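Feleo Robotics Club: common questions

Who can join?
Anyone aged 14 or over who can get to the Clundard workshop. You don't need to have built anything before. New members start in April, and there are 38 places.

What does it cost?
The fee is 80 euros a term. It covers parts, tools and insurance. If that is a problem, write to Begoña Peñalver and she will sort out a lower rate.

What will I be doing in the first term?
Members work in pairs on household tasks. One person handles the grippers and the other keeps the log, then you swap. Each pair records 100 runs of a task before moving on to the next.

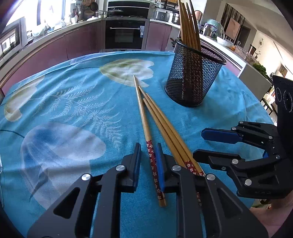

How are the tasks picked?
Dušan Ristić keeps the list and adds to it when members suggest something. A task has to use ordinary objects and fit on a kitchen table. Thin things are harder than they look, so most pairs leave the bamboo chopsticks and the black mesh holder until they have done cups and spoons. If you want to try them early, ask Dušan.

Can I work from home?
Yes, once you have done the safety session. Kits are lent for two weeks and must come back with all the screws and finger pads.

Is there a competition?
We enter the Mudutden student cup. Last year our team scored 103 points. Hugo Miranda picks the team from those who have finished at least two tasks.

Do I need to know how to code?
No. Ataberk Çınar runs a beginners' hour at 5 pm, before the main session.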